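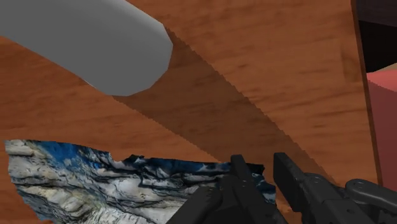 Why does the invoice export from Kistodus stop at line 941?

The export stops there because the customer name on line 942 contains a semicolon, and the program reads it as the end of the file.

**Ticket opened by:** Hamdia Woldemariam, Brzozowska office
**Handled by:** Danuta Gajewski

- Tue 25 February, morning. Full list has 2,500 invoices, the export file is shorter. No error message is shown.
- Restarted the program and exported again. Same result.
- Exported only the first 40 lines – this was fine.
- Removed the semicolon from the name and repeated the full export. All lines are now in the file.
- Hamdia asked if older files are also affected. I checked 7 of them and found one short file, from April last year. I have sent her a new copy.

Please do not use semicolons in customer names until the next update. I leave the ticket open until then.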